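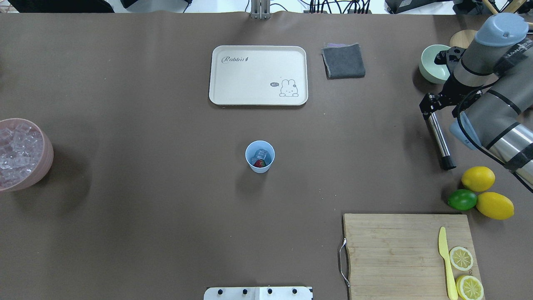

Workshop tips: getting a drinks-making arm to behave

I've been writing the software side of our kitchen bench for long enough now that I have a scruffy notebook full of things I wish I'd done on the first day. I typed up the useful pages in October 2018 and people keep asking for them, so they may as well live on the site. We run Sayce for the planning and a camera stack called Draltetti for finding things, but most of this should work with whatever you've got.

Ice first, as it caused me the most grief. Clear cubes are horrible for a depth camera. The light goes straight through or bounces off somewhere silly, and you get a bucket that looks like it's full of holes. I gave up asking for single cubes. Find the rim of the bucket in the colour picture (a good strong colour helps, ours is pink), fit a circle to it, and aim the gripper inside that circle at a height you've measured by hand. Then check how far the fingers closed. If they shut all the way, you've got nothing, so lift, shift 20 mm and try again. I cap it at three goes before it stops and beeps at me.

Paper cups need a speed limit of their own. I keep a little box drawn round the cup in the planner, and inside that box the arm drops to 20 per cent speed, whatever else I've told it. Once there's fruit and a cube in there you want the drop done low, with the finger tips just over the rim. Don't let the planner pick the approach angle either! Mine loves to come in sideways. Lock it to straight down and you can stop worrying about it.

Lemons and limes. If your colour thresholds were set in February and it's now bright outside, set them again. I save a picture of the bare table at the start of every session and let the software compare against that — much steadier than fiddling with sliders. Fruit that's touching gets read as one big lumpy lemon, so either leave a finger's width between them or turn on the splitting step, which is slow but does work. Lime next to lemon is easy. Lemon next to lemon is the one that catches you out.

Cut slices are flat and the same colour as the fruit they came from, so give them a separate label. I sort them by height: anything yellow and under 20 mm above the board is a slice, anything over is a whole fruit. Crude, but I haven't had to touch it in months.

Brown table, pale wooden board: good. Our old white top made the off-white tray vanish completely. If you can't change the table, a dark cloth under the pale things will do the job. Matte, please. Shine gives you ghosts.

Printed trays are a nuisance too. Ours has Rabbit written in one corner and a bunny saying "Hi~" in the other, and the detector was quite sure the bunny was something to pick up. Mask the tray by its outline, then ignore anything inside with no height to it. Same trick for patterned tea towels.

Folded cloths: grab the fold, never the open edge. With two in a stack, look for the colour change along the side and set your grip depth from the top one only.

Cables. Put them in the planner as a fat tube, fatter than they are. I use 60 mm.

Logging — write down every grip, with the finger width before and after. My file is at 3,183 lines and it's the first thing I open when something goes wrong. Keep the last 50 pictures as well and bin the rest, or your disk will fill up in the middle of a run.

Last one for now. After any Zoveck update, run the whole routine with nothing in the gripper and a hand near the stop button. They changed the default units on me once and I'm still cross.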